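Tillach Family Learning Centre
Supporting Your Child at Home and School
Handout for session 2: Sensory needs and the daily routine

Welcome back, everyone! Last time we talked a good deal about getting a diagnosis, and I promised that this week we would get down to the ordinary business of mornings, mealtimes and bedtimes, where (as so many of you told me) most of the trouble seems to happen.

1. What we mean by sensory needs

Some children feel the world very loudly. A label in a jumper, the hum of a fridge or the smell of the school dining hall can be too much for them, while other children seem to want more of everything and will spin, chew and crash into the sofa all day long. Plenty of children do a bit of both, depending on how tired they are, so please don't worry if yours won't fit neatly into one group.

2. Keeping a diary

For two weeks, jot down what was going on just before your child became upset. Where were you? Was it noisy? Had they eaten? A few words will do, and nobody will be marking your spelling.

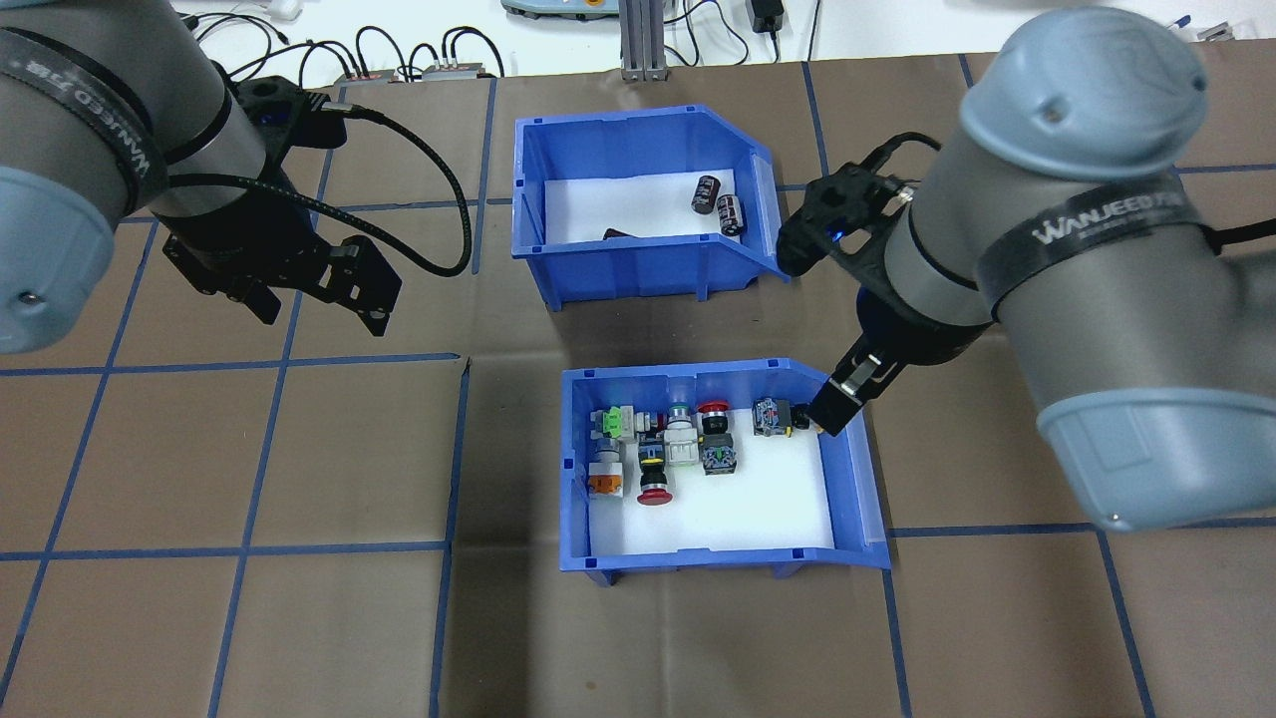
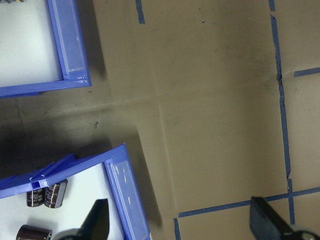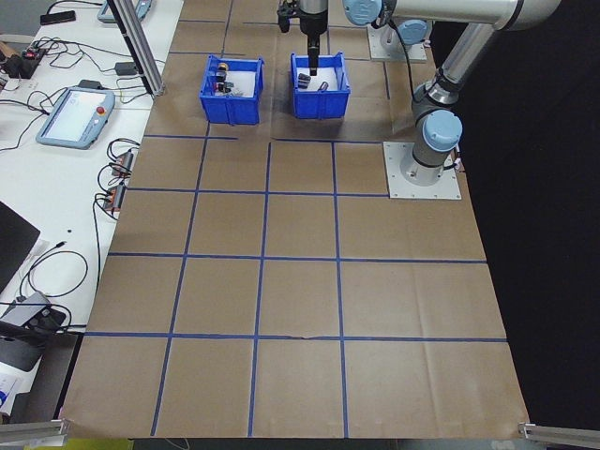 Blue bins and taped brown work surface.

3. Making changes gently

Pick one thing from your diary and try altering that first. It's very tempting to change the whole house over a weekend (I have done it myself, and regretted it!), but then you can't tell what helped. Warn your child beforehand, in whatever way they understand best, be it words, signs or drawings.

4. Talking to school

Ask for a short meeting and take the diary with you. Teachers see your child in a very different setting, and a quiet corner or an early start to lunch can often be arranged without much fuss.

For next time: bring your diary, however patchy, and read the Hemer booklet up to the part on sleep.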